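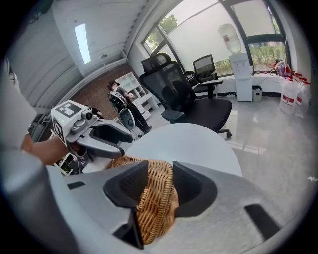
Yu-ting Chiang asks whether a season ticket bought in January still covers the cup replay, and whether the seat number carries over. Yes to both. The replay counts as a home league fixture for ticketing purposes, and the seat stays the same.

Stomlow Town FC: Tickets and Matchday FAQ

How many seats are there?
The ground holds 2,995. Of these, 284 are set aside for visiting supporters in the Skunitz End. Unsold visitor seats are not released to home supporters.

When do the gates open?
The gates open 70 minutes before kickoff. The Wan Road turnstiles open at the same time but close at halftime.

What happens if a match is postponed?
Tickets remain valid for the rearranged date. Refund requests must reach the ticket office before the new date is played. Booking fees are not refunded.

What if a match is abandoned?
If play stops before halftime, tickets are valid for the replayed match. If play stops in the second half, holders may buy a replacement at half price.

Are tickets for the Prarkholm derby sold separately?
Season tickets include it. Single tickets go to members first, with a limit of 2 per member. Any remaining tickets go on general sale at 10 a.m. the next morning.

Can I change my seat during the season?
One change per season is allowed, subject to availability. Moves to a higher price band are charged for the remaining home matches only.

Can I transfer my ticket to another person?
Adult tickets can be transferred online until noon on matchday. Junior tickets can be transferred only to another junior.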